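Ticket: Replacement grip pads, Lungate bench
Opened by: Aaliyah Chisholm
Status: Waiting on budget code

Pads on the Otik hand gripper are due for replacement. Need 2 sets. Stock list shows none.

Shirley Hiebert, 9:40 — Campbell quotes 2595 for a full spare gripper, or 500 per set of pads. Which line does this go on? Anything over 2000 needs a second quote.

Aaliyah, 11:15 — Pads only, consumables line. Ornuletti doesn't sell them separately, so no second quote there.
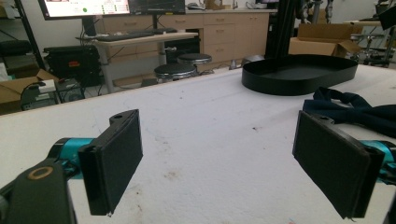
The spare gripper can wait for the September round. We're on soft goods until then, and for things like the bow tie by the black tray the flat pads are the right type — please don't let Campbell swap in the ribbed ones.

Shirley, 2:05 — Noted on the order. Need the budget code before I send it.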